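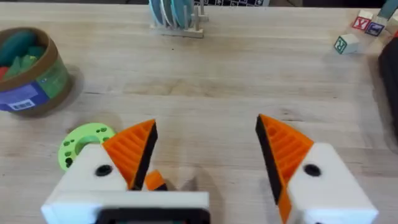

Offener Greifer über heller Holzplatte

Noemi Parisi: Tramau, Band 3

Gelesen im Oktober, 818 Seiten, gebunden. Die ersten beiden Bände setze ich nicht voraus, der Verlag Plimura allerdings schon: Ein Personenverzeichnis fehlt, die Karte der Hafenstadt Tramau auch. Wer neu einsteigt, sollte sich bis zum Ende des ersten Teils Notizen machen.

Der Roman ist ein Ermittlungskrimi mit zwei Zeitebenen. In der Gegenwart untersucht die Gutachterin Sevim Kocabaş den Untergang der Fähre Humier, in der Vergangenheit folgt man dem Maschinisten Dursun durch seine letzten Schichten an Bord. Die Ebenen wechseln kapitelweise, insgesamt 106-mal. Bei durchschnittlich knapp acht Seiten pro Kapitel ist das Tempo hoch, die einzelne Szene aber oft zu Ende, bevor sie etwas leistet. Besonders betroffen sind die Verhöre. Zwei davon brechen vor der entscheidenden Frage ab und werden später nur noch zusammengefasst.

Gut gelöst ist die Informationsvergabe. Der Leser kennt den Zustand der Bugklappe ab Kapitel 19, Kocabaş erst sehr viel später. Spannung entsteht also aus dem Abstand der beiden Kenntnisstände, und Parisi führt darüber sauber Buch. Einen Widerspruch habe ich nicht gefunden – im zweiten Band waren es noch mehrere, darunter ein Toter mit Sprechrolle.

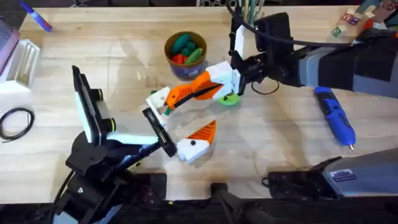

Sprache und Übersetzung

Die Übersetzung von Soledad Garrido ist sachlich und hält die nautischen Begriffe konsistent. Die Dialoge wirken steifer als in Band 2, vor allem die Anredeformen schwanken: Dursun und sein Vorgesetzter siezen sich im Maschinenraum und duzen sich eine Seite weiter auf Deck. Ob das im Original angelegt ist, kann ich nicht beurteilen.

Der Schluss klärt die Ursache, die Haftungsfrage bleibt offen. Mich stört das nicht. Das Nachwort kann man überspringen, es nimmt den vierten Band vorweg.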